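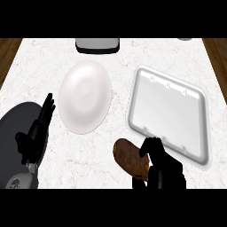 Fig. 1. Rendered view of a marble countertop.

Home | Syllabus | Handouts | Problem sets | Contact

Introduction to Equity Markets
Handout 5: Order types, the spread, and the cost of trading
Prepared by Edit Szűcs. Revised 11 June 2026.
Reading time: 5 minutes

We use cookies to remember your settings. Accept | Manage

1. Scope

The last handout dealt with how shares are issued. This one deals with what happens when they change hands afterward. You should already know the difference between the primary and the secondary market. Short selling and margin are left for November.

The worked figures use shares in Brurnholm, a company listed only in these notes. All prices are in dollars. Commissions are set to zero unless stated.

2. The order book

An order book is a list of unfilled orders for one stock. Buy orders are called bids and sell orders are called asks (or offers). The highest bid and the lowest ask together form the quote. The gap between them is the spread.

Suppose the book for Brurnholm holds:

Bid 24.90, 100 shares
Bid 24.85, 286 shares
Ask 25.00, 100 shares
Ask 25.10, 286 shares

The quote is 24.90 to 25.00. The spread is 0.10. The midpoint is 24.95, and the spread is 0.40 percent of the midpoint.

Most markets fill orders by price first and by time second. A bid at 24.90 is filled before any bid at 24.85. Between two bids at 24.90, the one that was entered earlier goes first. Changing the price of an order normally costs it its place in line. Reducing the size usually does not, but check the rules of the market in question.

3. Market orders

A market order asks to trade at once at the best price on the other side. It gives no control over the price. If the order is larger than the quantity at the best price, the rest is filled at the next price, and so on up or down the book.

Example. A buyer sends a market order for 200 shares. The first 100 are filled at 25.00 and the other 100 at 25.10. The average price is 25.05. Measured against the midpoint of 24.95, the cost is 0.10 per share, or 20.00 in all. Half of that comes from the spread (0.05 per share on the whole order) and half from walking up the book.

The second part is often called market impact. It is small for heavily traded stocks and can be large for thin ones. Students often leave it out in Problem 3.

4. Limit orders

A limit order sets the worst price the trader will accept. A buy limit at 25.00 for 200 shares would fill 100 shares at once. The other 100 would then rest in the book as a bid at 25.00, and the new quote would be 25.00 to 25.10.

A resting limit order may never be filled. It also carries a risk known as adverse selection: a resting bid is more likely to be hit when the price is about to fall. A trader who compares order types only by looking at filled limit orders will understate their cost.

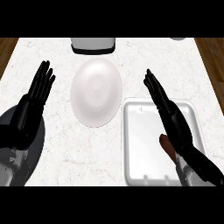
5. Stop orders

A stop order stays inactive until the stock trades at or through a trigger price. A sell stop at 23.00 becomes a market order once a trade takes place at 23.00 or lower. The fill may be well below the trigger if the price gaps overnight.

A stop-limit order becomes a limit order at the trigger instead. This sets a floor on the sale price, but the holder may be left with the shares. With a trigger of 23.00 and a limit of 22.80, an opening price of 22.10 triggers the order and does not fill it.

6. Volume and thin trading

A percentage move should be read together with the volume behind it. In a stock that trades some 30 times a day, a last price can be hours old, and the quote is a better guide to current value. Part of the daily change may also be bid-ask bounce. If one trade prints at 24.90 and the next at 25.00, the reported change is 0.40 percent, although neither the quote nor the midpoint has moved.

7. Problems

7.1 Using the book in section 2, find the average price of a market sell order for 150 shares. State the cost per share against the midpoint.

7.2 Repeat 7.1 with a commission of 5.00 per order.

7.3 A buy limit for 286 shares is entered at 25.05. Write out the full book after the order has been processed.

Problems are due before the next class meeting. Send questions on the notation to Veronika Győri.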